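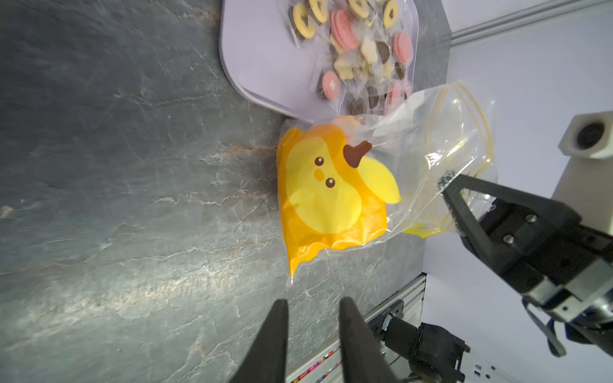

Clarow zip bags, printed, chick pattern
Sold by Skotora Kitchen and Store

Stock status: in stock
Pack: 36 bags, one size, one pattern
Carton: 10 packs
Delivery: 2 working days on the mainland

Product details

A clear zip-top bag with a yellow zip strip and a cartoon chick printed on the front. Customers buy them for biscuits, wrapped sweets, lunch boxes and party bags. They also do well for buttons, hair clips, small toys and seed packets. The plastic is clear apart from the printing, so there is no need to open the bag to find out what's in it.

The bag closes by pressing along the strip with finger and thumb from one end to the other. Start at a corner and go slowly. If the strip won't close, look for crumbs in the track and wipe it with a dry cloth.

Clarow bags are made to be used again. Turn them inside out, wash in warm water with a drop of washing-up liquid and hang them up to dry. Do not put them in the dishwasher, the oven or the microwave. They can go in the fridge, but we don't recommend them for the freezer -- the zip gets stiff and the corners can split.

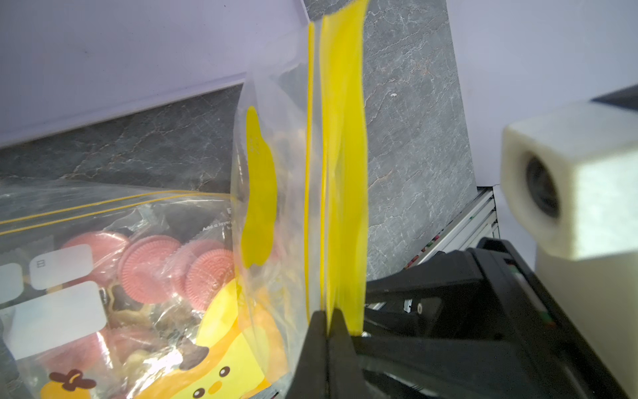 Filling is easiest with two people or with the bag propped open in a mug. Put the heavier things in first and leave a finger's width free under the zip. Wrapped biscuits can go in as they are. Unwrapped ones should be completely cool. Flat sandwich biscuits, like the pink ones with the scalloped edges, can overlap a little without hiding the chick at the bottom of the bag. The white label panels are part of the printing. A soft pencil marks them lightly and rubs off again, and a ballpoint tends to skid, so we suggest a small sticker if you want a name on the bag. Stickers come off more cleanly if you wash the bag first.

What you get

One pack of 36 flat bags in a card sleeve
A sheet of plain white stickers
A folded care leaflet in English and Hungarian

No biscuits, trays or baskets are included.

Reviews

"Bought these for the nursery bake sale. The zip is better than on the plain ones we had before. I'd like a bigger size as well." Etelka Szilágyi

"Nice print. Mine arrived with the sleeve torn but the bags were fine. Skotora sent a new sleeve, which I hadn't asked for." Seija Heiskanen

"Fine for biscuits. I tried them for paint brushes and the handles were too long." Botond Magyar

Goes well with

The Briten wall range hangs from a rail or a hook and keeps the worktop free while you are packing. Both pieces are white and sold separately.

Briten mesh basket. Fine mesh sides with a solid edge. Takes a stack of empty bags, a roll of stickers or an artificial flower if the corner looks bare.

Briten wire rack, five compartments in one row. Wire floor and back. Use one compartment for each kind of filling, or one for each child.

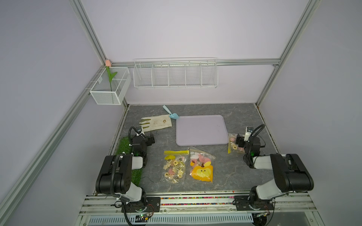

Fixings for the Briten pieces are ordered separately, as they depend on what you are hanging them from. Measure the thickness of your rail before you order and put it in the notes box at checkout. Ilona Kelemen in our parts room checks every order for fixings and will ring if something doesn't match.

The Balogh tray is the one we pack from in the shop. It is pale lavender plastic with rounded corners and can be wiped clean. Tip the biscuits out, sort them by kind, and then fill the bags from the tray.

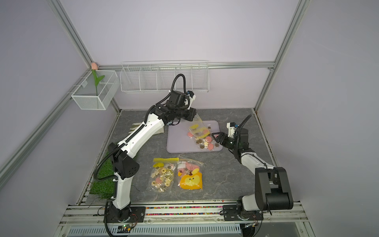
A tray also makes it easier to swap things between bags when one has ended up with all the chocolate ones. Lay filled bags flat until you are ready to hand them out. Standing them in a row looks nice on a stall, but thin biscuits slide down and chip.

Larger orders

We hold more than 3000 bags most of the year and fewer in August, when the printer closes. For orders of several cartons please write to Enikő Vida in the sales office before paying, and give the date you need them by. Opened packs can't be returned. Unopened packs can, with the card sleeve on.

Page last updated 16 Apr 2021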